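**Bedroom Textiles and Overnight Humidity in Student Housing**
Project report, Building Services module
Group: Jovita Orozco, Mirko Bortolotti, Indira Menon
Supervisor: Gangadharan Pai
Submitted Mon 3 September

## 1. Background

A sleeping adult releases water vapor through breath and skin. In a small bedroom with the window shut, most of that vapor stays in the room air or is taken up by walls, furniture and fabric. Earlier course work on the Prunbridge residence treated the walls as the only storage surface. That model predicted a faster rise in relative humidity (RH) during the night than residents' own meters showed. Our project tests whether bedding and other textiles explain part of the gap.

The question was narrowed in April after a discussion with Sumathi Naidu of the housing office. Mattress type was dropped as a variable, as all rooms at Prunbridge are supplied with the same model.

## 2. Materials

Two fabric groups were considered: covers that stay on the bed (mattress cover, fitted sheet) and items that move during the day (blankets, clothing, towels). The first group has a large exposed area and is compressed only where a person lies. The second group varies in area depending on whether it is spread, folded or bunched.

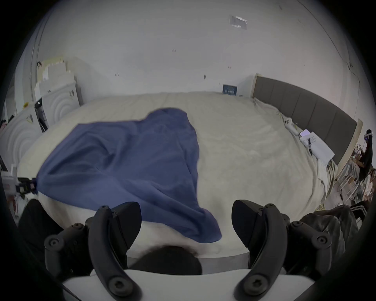 Exposed area matters more than mass over short periods. A folded cotton blanket takes up vapor mainly through its outer layers, and the inner layers lag by several hours. For the calculation we assigned each item an effective area, defined as the area that would give the same uptake over one night if the fabric were hung flat.

Fiber content was taken from the care label where one was present. Items without a label were entered as mixed fiber.

## 3. Method

Logging was done with Merari RH sensors, one at desk height and one next to the headboard. Readings were stored every 12 minutes. The sensors were checked against a salt solution before and after the logging period. Drift was below the stated accuracy in all cases, and no correction was applied.

We recorded 46 nights. Each night was assigned to one of three conditions:

- **A:** bedding only
- **B:** bedding plus loose textiles, spread
- **C:** bedding plus loose textiles, bunched or folded

Windows and door were closed from lights-out until the alarm. The extract fan ran on its normal setting. Nights on which the resident reported opening the window were removed before the count above was made. 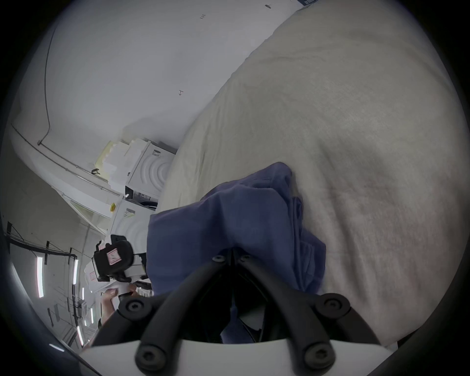

*Figure 2. Navy-blue fabric in loose folds (bunched state).*

The humidity balance was solved in a spreadsheet with a fixed time step equal to the logging interval. Air change rate was fitted once per room and then held constant. Outdoor values came from the Fjeld weather station on the engineering roof.

## 4. Results

Condition A gave the steepest rise. In condition B the rise was slower during the first half of the night, and the curves approached each other toward morning. Condition C fell between the two on most nights but overlapped with A when the room had been humid the evening before.

The highest reading at the headboard sensor reached 50% of the range set on the logger, so no values were clipped. The desk sensor was lower throughout. Adding textiles to the model reduced the error between predicted and measured RH in every room. The remaining error is largest in the first hour, when the model assumes perfectly mixed air.

## 5. Discussion

The distinction between B and C is weaker than we expected. One cause is the way the states were defined.
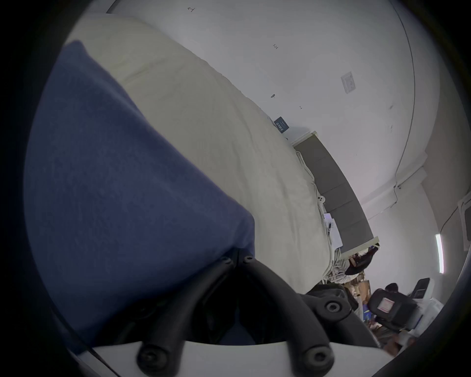
A resident asked to leave a blanket "folded" may fold it once or four times, and the effective area differs by a large factor. A fixed folding instruction would have helped. Mirko proposed a mesh rack with marked positions, but it could not be built in time.

The fitted air change rate is also sensitive to wind. On calm nights it was probably set too high, which would make the textiles look less important than they are. We did not have a tracer gas kit to check this.

## 6. Further work

1. Repeat condition C with a written folding procedure.
2. Measure air change directly in at least one room.
3. Run the model with the Hundunum moisture library, which lists separate uptake and release curves for cotton and wool.

The raw log contains 654 lines flagged for missing timestamps. These are kept in the data folder, with the flag column intact, and were left out of all plots.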